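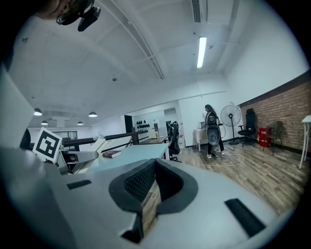
## About Jutia

Jutia is a shared workroom on the upper floor of an old seed merchant's in Stollthorpe. Trevor Bainbridge took the lease one July on the understanding that the heating would be seen to. He has been very patient.

We let desks by the month to people who have tried working at home and met their families. There are 20 members at present, among them two map-makers, a translator of boiler manuals and the whole of Prumine, a software firm that could comfortably share a taxi.

### The room

It's one big open floor with proper wooden boards, pendant lamps and office chairs that go up and down, mostly when asked. Tables can be moved, and are. If yours has wandered, try the far end before writing to us. Please keep cables out of the walkways; we have a form for people who trip, and it runs to four pages.

Books left on tables overnight are treated as reserved seats until Friday, after which they join the library. The library is mainly thrillers and one very good history of drainage.

### Joining

A desk is £209 a month, with a £50 deposit for the key. Tea is included. Biscuits are a matter for your own conscience.

To look round, ring the bell marked Chatzigeorgiou, the dentist downstairs, whose bell works. Ask for Trevor, and say you aren't there about a tooth.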